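Microwave Moves Upstairs at Dutummont

Staff at the Dutummont building can now heat their lunch on the mezzanine. The microwave was moved up in July after months of lines at noon, when 32 people shared one small counter on the lower level.

It has been given a desk of its own near the railing, with an office chair on either side. Plates should go in the middle of the turntable.

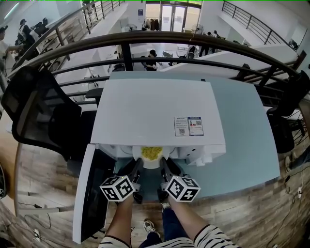 Reading time: 1 min

Gakero, the company that manages the building, said the oven is rated at 800 watts, a step down from the 1,000-watt model it replaced. Frozen meals may need an extra minute. Food should be covered, and spills wiped up right away.

The door swings open to the left, so users are asked to leave room on that side and to close it when they are done.

The microwave is open to all tenants, including Skindia, which took over office 911 this summer. A refrigerator is expected to follow, although Gakero has not said where it will go.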